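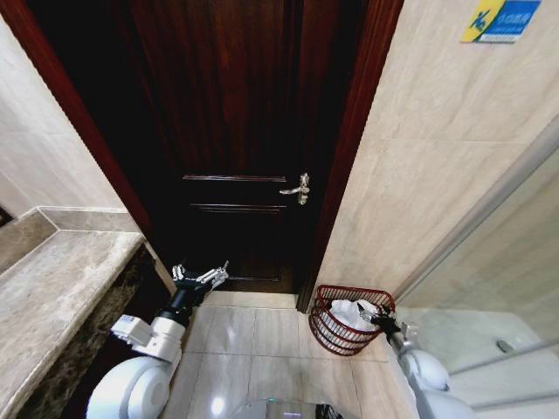

Marcela Slanina: Hello, thanks for opening ticket 281. Before we send anyone from Ashworth round, could you tell me whether the door sticks at the top, at the bottom or by the handle, and whether it does it all day long?

Lụa Mạch: Good morning Marcela, and thank you for coming back to me so quickly. It's the bathroom door at Dalham, the dark one beside the marble vanity, and it's by the handle as far as I can judge. First thing in the morning it shuts beautifully. After a couple of long showers you have to lean on it, and the lever needs a good firm push before it will catch. I've wiped the edge down, put a drop of oil on the latch and left the window open all afternoon, which helped a little, I think, or perhaps I only wanted it to!

I ought to mention the towels as well, as I do wonder if they're part of it. We'd got into the habit of leaving the white ones in a heap on the marble after a bath, and a damp towel in a small room must put a fair bit of moisture into the air.

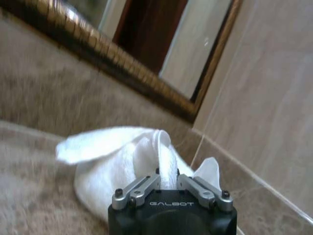
So from now on they go out to the airer on the landing straight away, and I give the worktop a wipe with a dry cloth while I'm there. I've been at it for 2 weeks now and the door is certainly better before lunch, though the evenings are still a struggle. I'd dearly like to avoid planing it if we can, the finish is so lovely and glossy and I'd hate to see a bare edge. 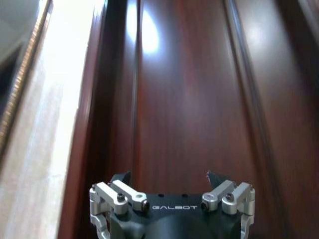
Marcela: Please don't plane it yet. Run the fan for a good while after each shower, keep up with the towels, and let me know in April. If it still binds, we'll adjust the hinges first.

Status: on hold, awaiting customer

Contact Ashworth Support | © Ashworth | Back to top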